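Stela Matei
Sep 9, 2018

Right, several of you asked how I got on with the loose toys after I moaned about them in May, so I'm going to do it as a thread and you can mute me if you've only come for the garden. It's a long one. Put the kettle on.

For anyone new: I look after the toy cupboard at the family room in Vistby, where parents borrow a box for a fortnight and bring it back more or less complete. There are 36 boxes on the shelves. Each one has a lid with a list taped inside, and the lists are older than some of the parents.

The boxes themselves are fine, I love the boxes. What drives me up the wall is the stuff that comes back in the wrong one, or turns up under a radiator, or arrives in a carrier bag with a note saying "think this is yours?" (Sometimes it is! Once it was half a door handle.)

For years the strays lived in a big cloth sack on the back of the door. Lovely sack, stripy, somebody's gran made it. Completely hopeless for finding anything. You'd put your arm in up to the elbow and come out with the same wooden carrot every time.

So the first thing I changed was the sack. I wanted something hard and open, with sides I could see over, where a thing would stay put once I'd laid it down. I tried a washing-up bowl (too small), then a drawer (splinters), and then I went metal and I've not looked back.

Sheet metal, plain grey, sides that slope inwards to a flat floor. You can spread a few bits across it and see them all at once, which you never can with a tub. Small pieces slide down off the slopes to the bottom instead of hiding up a corner. I know I sound like I'm selling them. I'm just very pleased.

It's noisy, mind. Drop a brick into a metal bin during quiet time and see how popular you are. I did look at putting felt down and then decided I liked seeing the scratches.

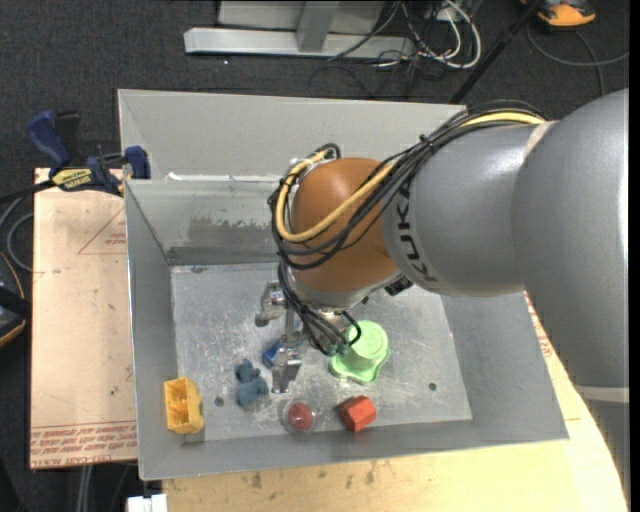

Strays in the grey bin. The green one with the wavy edge is the one I keep going on about.

So, the green piece. Light green plastic, raised round bit on top, and a wide frilly base like the edge of a pie. I have a soft spot for it and no idea which box it goes in.

Charoen Srisuk, who does the Penanard cupboard and has been at this a good deal longer than me, thinks it's the top off something bigger. I think it's the bottom of something bigger. We've had this conversation on the phone for much longer than either of us would admit to our families.

I went through every lid list looking for anything green. You would not believe how many lists just say "green piece". Box after box of it! Green piece, green piece (large), green piece (other). Whoever wrote "other", I'd like a word.

Which brings me to the bit I'd pass on to anyone doing this at home or in a playgroup. Write down the shape. "Green, round top, wavy bottom" takes a few seconds longer and a stranger could find it. Colours on their own are no use, and they're worse once the sun's been at things.

The blue-grey toy is another one I've got a question mark against. I keep calling it blue, Charoen says grey, and we're both going to carry on. On my sheet it's down as blue-grey, so that's one argument settled by a hyphen.

My routine now, such as it is. Strays go in the bin and nowhere else. I only have a few out at a time, because when I tipped the whole sack out in one go I sat and looked at it for ages and then made toast.

Then I take the lids, five at a time, prop them up along the bench and match what I can. Anything that finds a home goes straight back into its box before I touch the next one. I used to make little piles for later and the little piles wandered off.

Anything that doesn't match gets a number on a luggage label and a proper line in the book. The numbering carries on from the old Lungu Road stock book, so the green one is 3581, which makes us sound like the British Museum when really we're a cupboard with a sink in it.

After that it waits. I give things a good long wait, as people do come back. A dad handed me a cog last month that his daughter had been keeping in a jewellery box for two years, and it finished off a set I'd given up on. I nearly hugged him. (I did hug him. He was fine about it.)

If you want the metal sort of bin, look for rims that have been finished off properly, and run your thumb along them, slowly, before you let a child near. Have a look at the floor as well. Ours has a couple of small round holes in it, so beads and anything else tiny go in a jam jar and never in there.

Cleaning: warm soapy water, soft cloth, dry it straight away. Don't do what I did and go at a mark with a scourer. The floor's scuffed all over and always will be, and the back wall has a dark patch that I've made my peace with.

The shelves are Desten ones, since two people have messaged to ask. Second-hand. They wobble a bit on the left and I've got folded card under one foot. I wouldn't call that a recommendation, but they do fit a toy box two deep.

Numbers for those who like them: when I started I had strays from all over, and there are now only 5 boxes with something missing that I can put a name to. The rest are complete, or complete as far as the lists know, and I'm choosing to be happy with that.

Next job is retyping the lids. Charoen says do it in pencil first. I've already bought the nice labels, so we'll see who wins.

And if you borrowed from us at any point and there's a plastic something at the back of your airing cupboard with a gap in it where a green frilly piece might go, please, please send me a message. I won't be cross. There's no fine. I'll make you a tea.

Oh, and the carrot went back in the kitchen box. It's on the lid list and everything: "carrot (1)". I'd walked past it every week with the thing in my hand.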